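Filed under: Workshop notebook / Dyes and finishes

October, written up by the bench after tea

Dye bath notes: the Pelex orange, third go 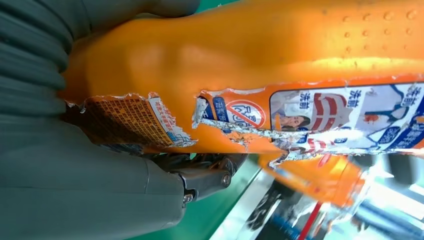
I've been trying to get an even orange on the Ferreira wool since the end of summer and I'm still not there, but this batch is the closest so far so I'm writing it down before I forget what I did. The recipe card says "bright orange" and leaves it at that, which is no help at all when you've got six skeins on the rail and every one of them could be called bright orange by somebody. What I want is a proper glossy, saturated colour like the plastic of that bottle, with no brown in it and no pink. Wool won't ever shine like plastic, I know, but the strength of it ought to be possible.

So. Skeins weighed dry at 200 g the lot, soaked overnight in the big sink with a drop of washing-up liquid. I squeezed them out by hand this time instead of spinning them. Last time the spinner left hard creases and the dye sat in them, and I had stripes in places I didn't want stripes.

Bath made up with the Pelex yellow first and the red added in three goes. I think this is where batch two went wrong, I'd put the lot in together and the red grabbed the wool straight away (it always does) while the yellow was still making its mind up. Yellow in at hand-warm, 40 minutes going up slowly, then the first of the red. I lifted the wool right out each time before adding more. It's a faff and you drip on the floor, but I'm sold on it.

Vinegar went in late, after the second lot of red. The Plunolham handout says to have it in from the start. I've tried it their way twice now and got blotches both times, so for this shop, with our water, late it is. I'd love somebody to try it both ways side by side with the same wool — I keep meaning to and then I run out of pans!

Left it to cool in the bath with the lid on. Bath water nearly clear by the time I came back, just a bit of yellow to it. First rinse pale yellow, second rinse clean.

Results, dry, looked at by the window and then under the strip light:

Skeins one to four: good. Even all the way round, a warm strong orange, maybe a touch redder than I was after. Very pleased with these.

Skein five: a paler patch where the tie was too tight. My own fault. Figure-of-eight ties from now on and LOOSE, I've written it on the wall.

Skein six: darker at one end. It was on the bottom of the pan and I don't think I moved it enough. I'll overdye it with something, it would make a decent rust.

The strip light makes all of them look duller, by the way, and a bit green at the edges. Please don't match anything in there. I matched a whole cushion order under that light in the spring and had to do it again.

Stock: the yellow is getting low and the tub of citric is down to the scrapings. Wakon do the yellow in the larger tub now, stock code 264, and it should see us through the winter colours. Don't get the small ones, they go lumpy once they've been opened.

Next time: same again with slightly less red in the last addition, and the bigger pan if it's free. I also want to try two skeins of the grey fleece in the leftover bath, if there's any colour left in it to speak of. I've put a snip from skein two in the back of the book with a bit of tape, so hold yours up against that one — the snip from batch two is still in there as well and it's much browner.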